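Plarkside data group
Minutes of the January meeting, 2 pm

1. Minutes of the last meeting
Agreed with one correction: Galluma is supplying storage only, not labelling.

2. Shirt folding
Kindasard has now sent 500 of the 900 folding examples due. Collectors have been working on beds and other soft surfaces as well as tables — this was agreed in December. Patterned shirts are to stay in the set. 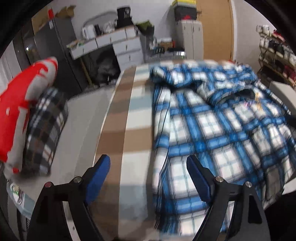

Two points came up from checking. Some recordings start after the first grasp, and these will be sent back. Collectors should also pause with the fingers open before each new fold.

3. Training run
The Restrepo run will wait until the full set is in. A short trial on the first 500 was discussed and left to the next meeting.

4. Actions
Kindasard to resend the late-start recordings.
Plarkside to update the collectors' sheet.

Meeting closed at 3.15 pm.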